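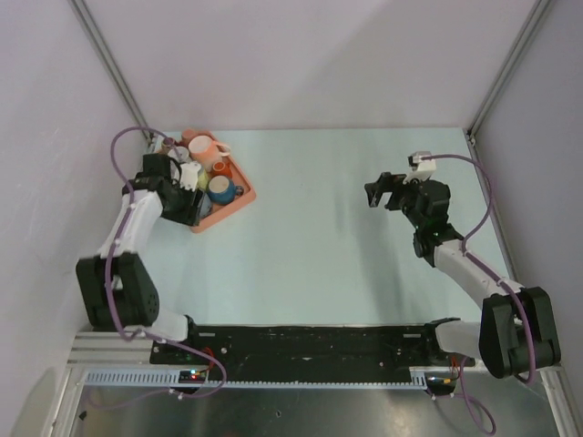
Two robot arms at a mint-blue tabletop, the left gripper over an orange tray.

Before the first bell: Serena Messina on welcoming new families

Friday, August 6, 2021

There are name tags all over Serena Messina's desk when I get to Ekley School, and she is still writing them by hand. She could print them, she says, but she likes to say each name out loud as she goes. "If I can't say it, I call the family and ask. I would so much rather ask in August than get it wrong in front of the whole class!"

Messina runs family welcome at Ekley, a K-8 school on the east side of Drivstead with 957 students on the rolls for the coming year. She taught second grade in the same building before moving into this job five years ago, and I don't think I have ever met anyone who looks forward to paperwork season this much. The forms, for her, are where you start finding out who a child is.

"People see an enrollment packet and think, ugh, shots and proof of address. And yes, we need those. But we added one page at the back with a lot of white space on it. It asks what your child loves, what scares them, who they might talk about at school. Parents write all the way around the margins. I got one last year that was mostly about a rabbit."

The page came out of a rough first September. She remembers a boy who cried at the same time each day, and it took the staff most of a month to learn that he had always called his grandmother at that hour. "One phone call fixed it. We let him call her from my office after lunch, and then he called every other day, and then he forgot to. His mom could have told us on day one. We never asked her."

So now they ask, and they ask in person when they can. Between the end of June and the week before school opens, Messina and the kindergarten teachers offer each new family a home visit. Of the 64 children starting kindergarten this year, 34 had been visited by the time we spoke. The rest were either on the calendar or had picked one of the other choices, a meeting on the school playground or a phone call in the evening.

I wondered whether some parents find the idea of a visit a little alarming. She nodded before I had finished. "Oh, completely. If somebody from the school wanted to come to my house, I'd think I was in trouble. So the letter says right at the top that it's optional, that we stay half an hour, and that we don't need to see anything but the front step if that's where you'd like to sit. I've done visits on a lot of front steps. Some of my favorites!"

They always go in pairs, usually the teacher and Messina, with an interpreter if the family has asked for one. No forms come out. The child gets a picture book and a photo of the classroom door, and then the adults mostly listen. Notes get written up afterward, and a copy goes to the family so they can fix anything the school heard wrong. "That last bit was a parent's idea. She told me, you're writing about my kid, I'd like to read it. She was right, and I was embarrassed that we hadn't been doing it."

The other big piece is Costa Week, named for the old Costa wing where the kindergarten rooms are. New students come in small groups for a morning, hang up a bag, find the bathroom, eat a snack at the low tables and go home. The bathroom part gets a surprising amount of time. "The flush is loud," Messina said. "It's a really loud flush. We all go in together and flush it and cover our ears and laugh, and then it's just a loud toilet."

Older brothers and sisters aren't left out. A middle grades club walks the little ones from the drop-off line to their rooms for the first two weeks, and the seventh graders who do it get an afternoon of practice on how to talk to a scared five-year-old. Crouch down, tell them your name, don't grab a hand unless it's offered.

She is frank about what still needs work. Families who move in mid-year don't get anything like this, and she hates that. Bus riders miss some of the morning hellos. The school has tried the Gonard messaging service to reach parents on late shifts, and while she loves that it translates, she has noticed long messages go unread. "I write like I talk, so you can imagine. Now I make myself stick to three lines, and if it needs more than that I pick up the phone."

What would she tell a parent who is nervous about the first day? She thought about it with her marker in the air.

"Come say goodbye, a real one, and tell them who's picking them up. Then go. And call me at ten if you want to, I'll walk down the hall and look in the window for you. I do it all morning. I love doing it."

Then she asked me how to spell my last name, said it twice, and went back to her tags. Ekley families who would still like a visit or a playground meeting can call the front office and ask for Messina.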